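Around the House
Keys, hooks and drawers

Readers in Rultdale wrote in after the last page on sticking locks, mostly to ask about everything else that goes wrong between the letterbox and the hall table. The answers that were short enough are gathered here. 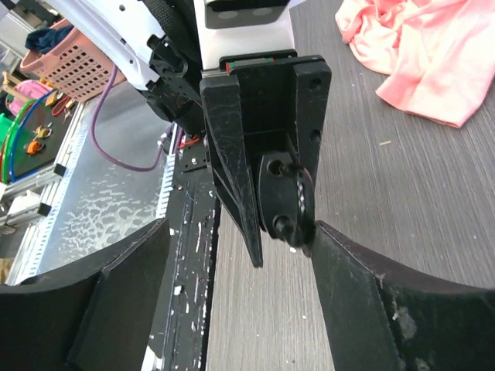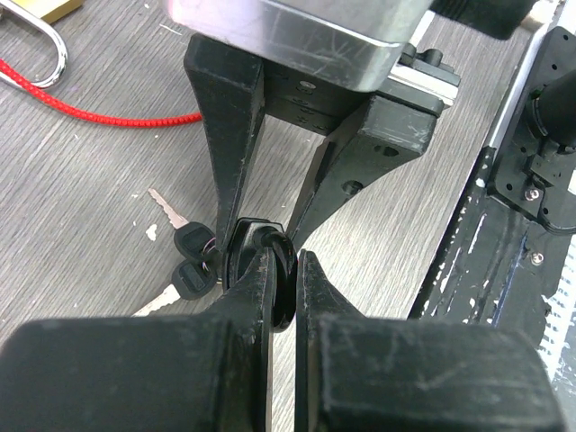 Vol. 9, page 61

Stiff keys. Don't put cooking oil in a lock. It works for a week, then it gums up with dust and you are worse off. Use powdered graphite, a small puff into the keyway, then run the key in and out a few times and wipe it on an old rag. Graphite marks everything it touches, so keep it off light-coloured paint.

Split rings. To open a tight ring without wrecking a fingernail, slide the jaws of a staple remover between the coils and squeeze gently. Thread the new key on while the gap is held. If the ring stays sprung afterwards, throw it out. A new one costs less than a locksmith.

Telling keys apart. Two coats of nail polish on the head of the key, a different colour for each door. Rub the metal with methylated spirits first and let it dry overnight. Iman Bensaid of Andale files a small notch in the head of her back door key and finds it by feel in the dark. Keep the file well away from the blade.

Hooks that pull out. In plasterboard, find the stud or use a proper wall anchor. For a hook that has already torn its hole, fill, sand and move the hook 20 mm to one side. Refilling the same hole and screwing back into it will only get you through the winter.

Sticking drawers. Empty the drawer, take it right out and rub a candle stub along both runners. If it still catches, look for a shiny patch on the timber where it has been rubbing. Sand that spot with 100 grit and wax it again. Damp weather swells a drawer, so don't sand in the wettest part of the year or you'll have a rattle by summer.

Scuffed skirting boards. A damp sponge with a little bicarb lifts most shoe marks. Try it behind the door first. Gloss paint stands up to it well, but flat paint can go patchy.

Squeaky hinges. Tap out one pin at a time with a nail and a light hammer, leaving the others in to hold the door. Clean the pin with steel wool, smear on petroleum jelly and tap it back. Wipe off what squeezes out at the top.

Spare keys. Not under the mat, and not in the pot beside it. Leave one with a neighbour, and put a note in your phone saying which neighbour.

Next page: cleaning flyscreens without taking them down.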